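Do You Need a Special Cleaner for a Pale Countertop?

Most of the bottles sold for light surfaces are dish soap with a nicer label. I've kept a pale worktop going for 5 years and I'm still waiting to be convinced otherwise.

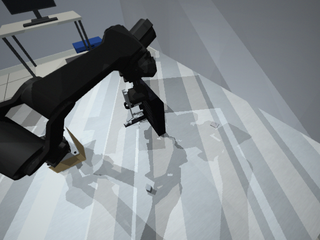

One reader wrote in to say that baking soda paste lifts any stain in 2 minutes and that I was wasting everyone's time with soap. Maybe. On mine it took the coffee ring down a shade and left a dull patch I could feel with my thumb. It's a mild abrasive, so try it in a corner first.

What I do instead:

Wipe turmeric and beet juice right away. No paste fixes a stain left until May.

Warm water, one drop of dish soap, soft cloth. Rinse, then dry.

For old marks, lay a damp cloth over them for an hour – then wipe. Repeat before buying anything.

Skip vinegar on marble or limestone, whatever the video says.

I did try the Suletska spray. It smelled of lemons and cleaned as well as the soap did. The Toria wipes left streaks, and I had to rinse after them anyway.

Updated 12th January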